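Harano Stone Surfaces - Frequently Asked Questions
Countertop care

These are the questions our Clostton showroom gets most often from people who have a new stone counter or have moved into a home with an old one. If yours isn't covered, ask at the front desk or send us a note through the contact form.

What can I clean my counter with every day?
Warm water, a drop of dish soap and a soft cloth. Wipe again with plain water and dry with a towel. Soap left behind builds up over time and makes the stone look dull.

Can I use vinegar or lemon?
No. Many veined stones contain calcite, and acid will etch it. The same goes for most bathroom cleaners. If you don't know which stone you have, treat it as if acid will hurt it.

Is my counter marble or slate?
Color won't tell you. We see gray marble sold as slate and the other way around. Bring in the paperwork if you have it, or an offcut. Marisa Fiore in our repair shop can usually tell from an offcut in a few minutes.

How often does it need sealing?
It depends on the stone and the sealer. Put a spoonful of water on the counter and leave it for 5 minutes. If the stone darkens underneath, it's time. If the water sits on top, wait and test again in a few months. Test near the sink and again near the stove - they wear differently.

Can I put a hot pan on it?
Use a trivet. The stone may be fine, but the sealer may not be, and a sudden change in heat can crack a slab along a weak line.

Do you reseal counters you didn't install?
Yes, within 50 miles of Clostton. We also cover Wevolbridge. Clear the counter the night before and don't use it until the morning after.

Are the orange lines rust?
Usually they are part of the stone. Iron minerals in gray stone can show up as thin rust-orange veins, and they wander, fade out and curl back on themselves. A rust stain from a can or a pan tends to follow the shape of whatever sat there. Don't scrub a vein or use rust remover on it.

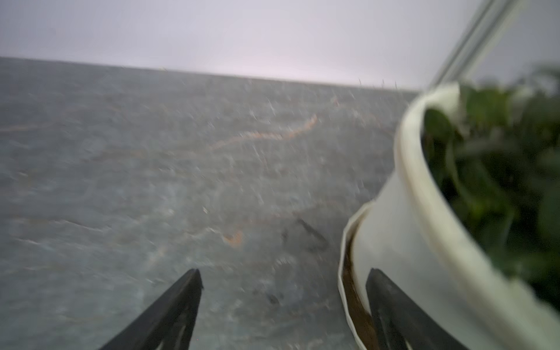
Gray stone with rust-orange veining and lighter flecks.

What about dark marks?
Try wiping first, as crumbs and dried spills are easy to mistake for stains on a mottled surface. If the mark stays, use a poultice made for natural stone. We carry the Paisan powder. Mix it to a thick paste, cover it with plastic wrap and leave it overnight. Oil stains may need a second round.

Will the veins change color?
Sealer can make them look deeper, mostly the enhancing kind. Ask for a test patch before you choose.

Can a scratch be taken out?
Light ones, yes. Deep ones need a visit. Our shop is closed for inventory the first part of November, so book ahead.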